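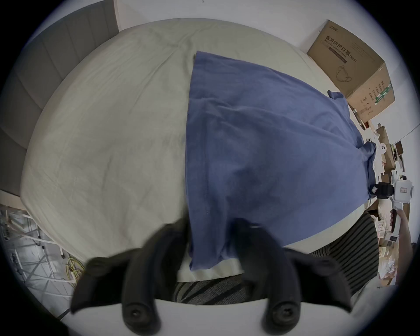 Foto: Bildarchiv Pendberg

Textilpflege im Beherbergungsbetrieb
Skript zu Einheit 3: Bettwäsche, Flächengewicht und Waschgang

1. Fasern

Bettwäsche im Objektbereich besteht überwiegend aus Baumwolle oder aus Mischgewebe mit Polyester. Baumwolle nimmt viel Feuchtigkeit auf, verträgt hohe Temperaturen und knittert stark. Polyester nimmt kaum Feuchtigkeit auf, trocknet schnell und bleibt glatter. Mischgewebe verbindet beide Eigenschaften, neigt aber nach vielen Wäschen zum Pilling. Leinen kommt wegen des Preises und des Bügelaufwands nur selten vor.

Knitter entstehen, wenn Fasern unter Druck, Wärme und Feuchtigkeit umgelagert werden und in der neuen Lage bleiben. Bei Cellulosefasern lösen sich dabei Wasserstoffbrücken und bilden sich an anderer Stelle neu. Beim Mangeln wird derselbe Vorgang genutzt, um das Gewebe zu glätten. Völlig trockene Baumwolle lässt sich deshalb schlecht mangeln; eine Restfeuchte muss vorhanden sein.

2. Bindung und Flächengewicht

Leinwandbindung: jeder Schussfaden geht abwechselnd über und unter einen Kettfaden. Strapazierfähig, beidseitig gleich.
Köperbindung: diagonaler Grat, weicherer Griff, etwas weniger knitteranfällig.
Atlasbindung (Satin, Damast): glatte, glänzende Oberseite, empfindlich gegen Fadenzieher.

Das Flächengewicht wird in g/m² angegeben. Rechenbeispiel: Ein Laken misst 1,50 m x 2,60 m, das Gewebe wiegt 200 g/m². Fläche 3,9 m², Gewicht 780 g. Für die Beladung der Maschine zählt immer das Trockengewicht.

3. Waschgang

Der Sinnersche Kreis nennt vier Faktoren: Chemie, Mechanik, Temperatur, Zeit. Wird einer verkleinert, müssen die anderen das ausgleichen. Wer die Temperatur von 60 auf 40 Grad senkt, braucht eine längere Laufzeit oder ein anderes Waschmittel. Überladung verringert die Mechanik, weil die Wäsche in der Trommel nicht mehr fällt.

Farbige Teile werden getrennt von weißen gewaschen, neue dunkle Teile bei den ersten Wäschen allein. Optische Aufheller gehören nicht in die Buntwäsche. Sie verändern vor allem Pastelltöne.

4. Übungsfall Haus Cleneck

Das Haus Cleneck hat 21 Zimmer mit je zwei Betten. Gerechnet wird mit drei Garnituren je Bett: eine auf dem Bett, eine in der Wäsche, eine im Schrank.

a) Berechnen Sie den Gesamtbestand an Garnituren.
b) Eine Garnitur wiegt 2,1 kg. Wie viele Füllungen einer 16-kg-Maschine fallen bei einem vollständigen Wechsel an? Das Füllverhältnis bleibt unberücksichtigt.
c) Die Wäscherei Oltard bietet Mietwäsche an. Stellen Sie Vor- und Nachteile gegenüber eigener Wäsche gegenüber, auch im Hinblick auf Lagerfläche und Personal.

Ergebnisse zu a und b bitte mit Rechenweg. Taschenrechner ist in der Klausur zugelassen, die Formelsammlung nicht.

Kontakt | Impressum | © Fachschule Wanigasekara | Nach oben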